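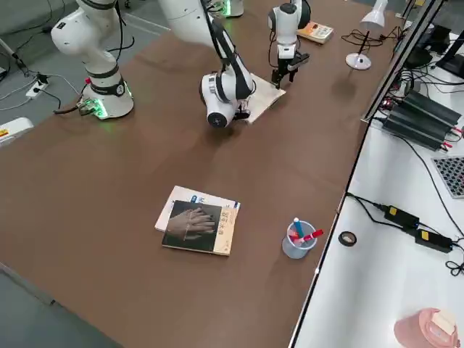 **Rees_11:** I'd wipe a desk top down with a cloth that's barely damp and leave it there. Sprays leave a film, and then the pens and books stick to it.

**ustthorpe_kit:** Disagree. Plain water did nothing for the scuffs on mine. I used a drop of washing-up liquid, then a dry cloth.

**Nest Pugh:** Mine is brown and matt, so every speck shows. The books stay stacked at one end and the pens live in a cup. It's loose paper I can't keep on top of – folded notes mostly. This is the far side. 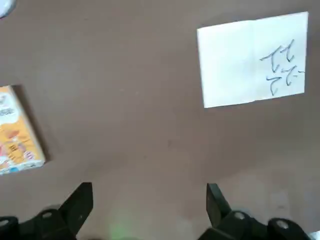 ## Page 2

**Rees_11:** Get a tray for the notes. Bramgate do one for 509p.

**wumetti:** A tray just becomes a pile. I had one for 2 years and never reached the bottom. Copy the note into a book and bin it.

**Nest Pugh:** Some are handwritten and I want to keep those. Might try a folder.

**ustthorpe_kit:** Folder, yes. Stand it up by the lamp though – flat ones get buried.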